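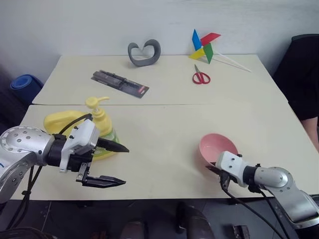
Nathalie Desmet asked in her comments on the last report why the Serketville catalog still shows two spellings for the same family name, and whether the grant will cover the work of reconciling them. The short answer is that it will, within the existing cataloging line. The longer answer is given under Authority control.

Parish register transcription, Serketville and Fleltivstead
Progress report to the Coppens Fund

Status
Transcription of the Serketville baptism registers is complete. The marriage registers are complete except for 2 volumes held at the conservation studio with detached spines. Burials were started in January and stand at 624 pages keyed and checked. The Fleltivstead registers have been surveyed but not opened for transcription.

Method
Each page is keyed twice by different transcribers working from the same scan. The two versions are compared line by line in Rorkura, and any mismatch goes to Fiachra Brennan for a ruling. Most mismatches concern abbreviated forenames and the reading of long s. Marginal notes were left out of the first volumes under the original guidelines. They are now keyed in a separate field, and the early volumes will be revisited for this purpose once burials are finished.

Authority control
The clerk who kept the registers before the vestry was reorganized spelled several surnames as he heard them. His successor regularized the spelling and in places wrote over the earlier entries. We record the form on the page and link it to a standard heading. The two forms Ms. Desmet noticed come from records loaded before the headings existed. Linking these is a batch job followed by manual review, and the review is under way.

Conservation
The detached volumes need resewing. The studio has advised against scanning them in their present state, and we have accepted that advice. Their return date is not confirmed. Iron gall ink damage in the oldest burial volume is confined to the final gathering.

Budget
Spending is within the approved lines, with one exception. Storage boxes came in over estimate and we request permission to move 2,000 from travel to materials. Travel is underspent, as the Fleltivstead survey was finished in 8 days on site and needed no second visit.

Next period
Burials will be completed and the review of linked headings closed. The public search page will remain limited to baptisms until the marriage index can be released whole.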